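Sorensen Gallery to Present Works on Paper by Noemi Ostrowski

SITMONT, April 1, 2019 – The Sorensen Gallery has announced that it will present a solo exhibition of works on paper by Noemi Ostrowski in September. The exhibition, titled "Piris," brings together 51 drawings in ink, graphite and colored pencil, most of which have not been shown in public before.

Ostrowski, who lives and works in Jovville, began the series after a long stay at her family's former home near the coast. The drawings take their title from a street name she remembered from childhood and was later unable to find on any map. Many are made on the backs of printed forms, ledger pages and pattern paper, and the original printing is allowed to show through in places.

"The paper had a life before it reached me, and I wanted to leave some of that alone," Ostrowski said. "I draw around it. Sometimes a column of numbers decides where a wall should go."

The exhibition has been organized by Efthymia Manolakis, the gallery's curator of drawings, who first visited the artist's studio while preparing a group show of regional printmakers. According to Manolakis, the selection was made over several visits and follows the order in which the drawings were completed.

"We considered grouping the sheets by subject, and it did not suit them," Manolakis said. "She returns to the same stairwell many times over the years. Seen in sequence, the changes in her line are very clear – the early sheets are almost all hatching, and by the end there is hardly any."

The works will be installed in three rooms on the gallery's upper floor. The largest drawing, an ink panorama on joined sheets measuring 60 inches across, will hang alone in the east room. A selection of sketchbooks will be displayed in cases in the corridor, with pages turned at intervals during the run of the exhibition to limit exposure to light. Lighting throughout the upper floor will be kept low for the same reason, and visitors are asked not to use flash.

A catalog with an essay by Rawiri Rakena will be published to accompany the exhibition. Rakena, who teaches drawing in Sitmont, writes on the history of found paper as a support and on the artist's use of the dip pen, a tool she took up after many years of working only in pencil. The catalog will reproduce 40 of the drawings at full size and will be available from the gallery desk.
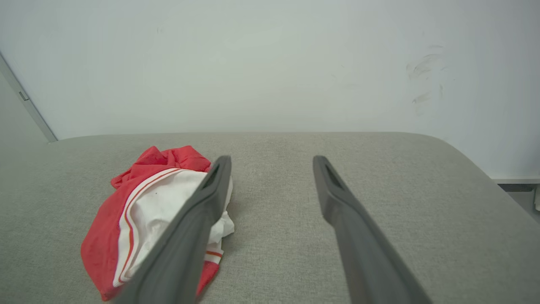

Ostrowski will lead a drawing session for adults during the first month of the exhibition. Participants are invited to bring a sheet of used paper of their own, such as an old letter, invoice or music score. Ink, nibs and pen holders will be supplied. No previous experience is required, but places are limited and must be reserved in advance. A shorter session for school groups will be offered on request.

The exhibition is also the first to be held on the upper floor under the gallery's new director, Hemi Ruddock, who took up the position over the winter. Ruddock said the gallery intends to show works on paper every year and is reviewing its own holdings in the field with a view to lending more widely.

Admission to the exhibition is free. Opening hours and details of the public program will be posted at the gallery entrance and on its website during the summer. Requests for review copies of the catalog and for reproduction images should be addressed to Rochelle Sutcliffe in the press office.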